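Roy Wragg has taught old-time dancing in Whitlock for 30 years, and he still arrives before everybody to test the loudspeaker. I met him at seven in the evening, when the kettle was already on.

"My mum sent me to lessons because I was a clumsy boy," he told me. "I hated it until I heard a proper waltz." He worked then at the cannery in Hiton, and after the shift he cycled home to change his shoes. In 2000 his friend Darren Mapplebeck asked him to take over the class. "I said I would do it till August -- and you see me still."

The waltz remains his favourite, although his pupils ask more often for the foxtrot. He does not correct them much in the first month. "Let them listen. The feet will come later." Of floors he has strong opinions, and he prefers parquet to any modern covering. A pattern like this one, with long straight strips and diagonal boards between paler triangles, gives a beginner some lines to follow in the turns, and one chair at the side is enough for the coats.

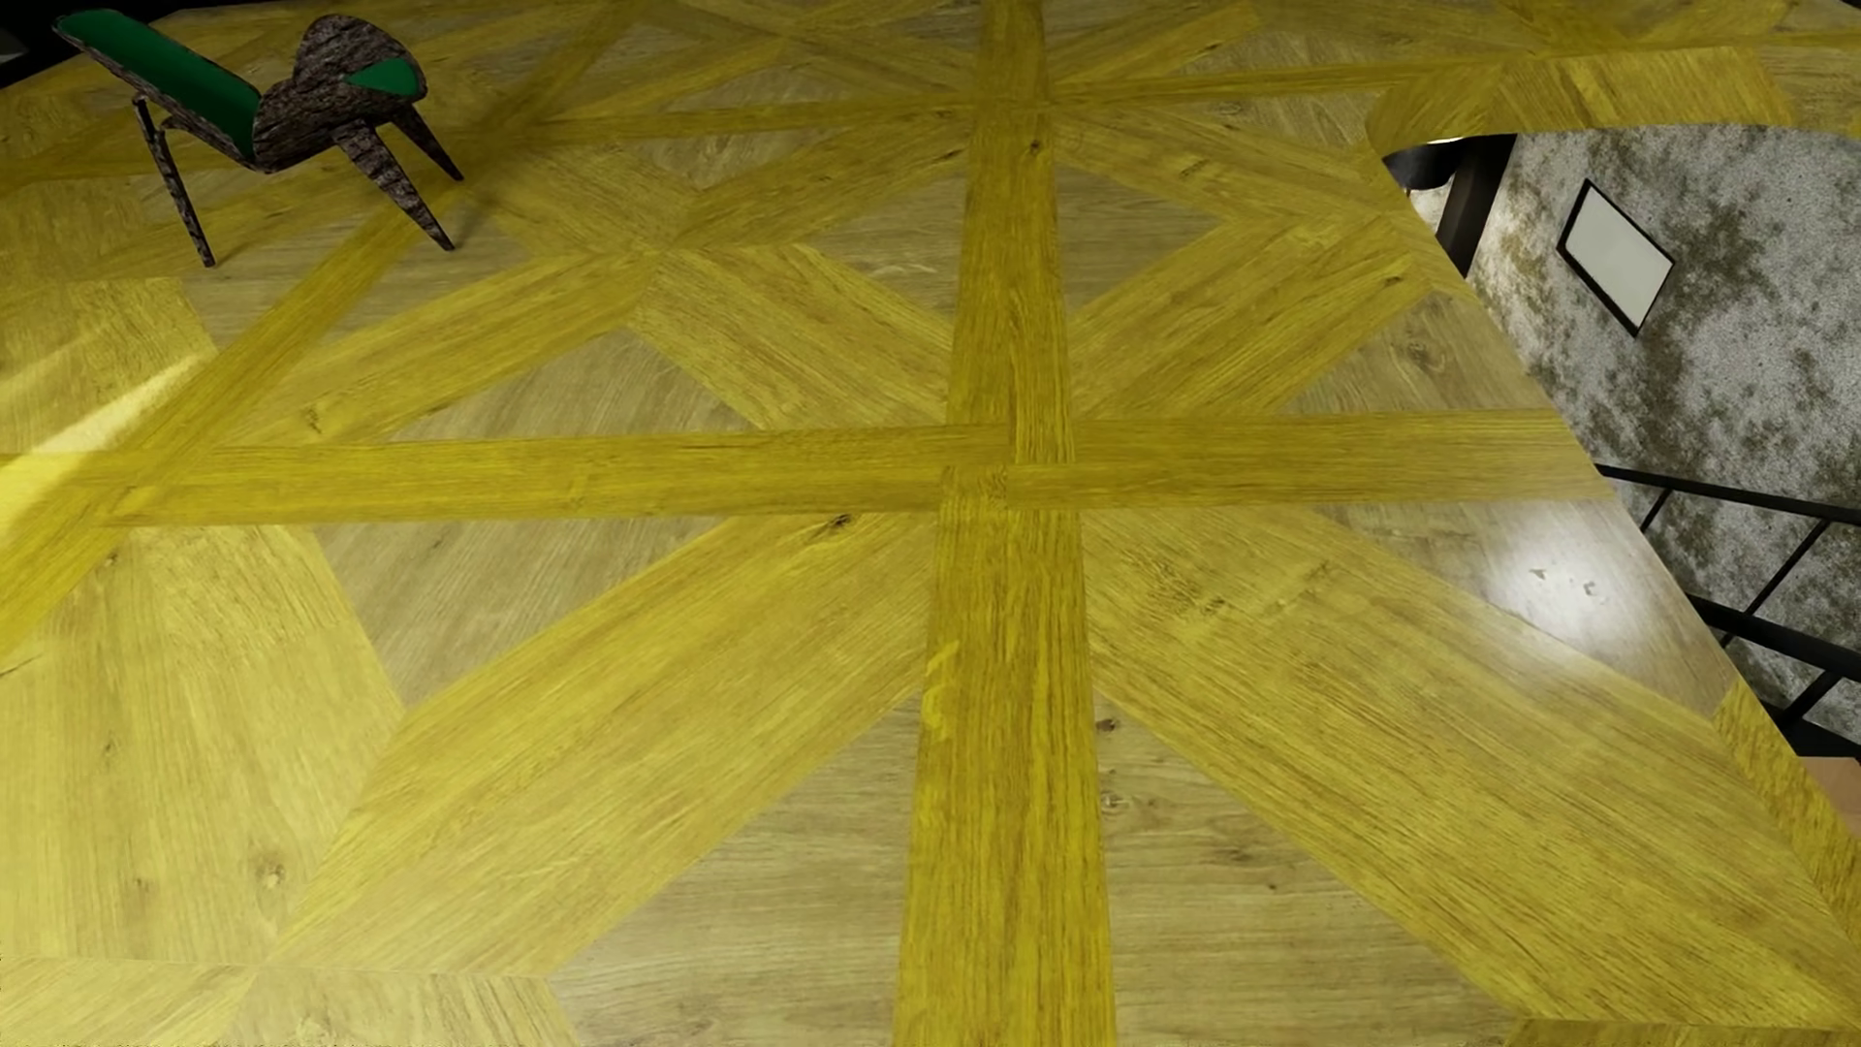
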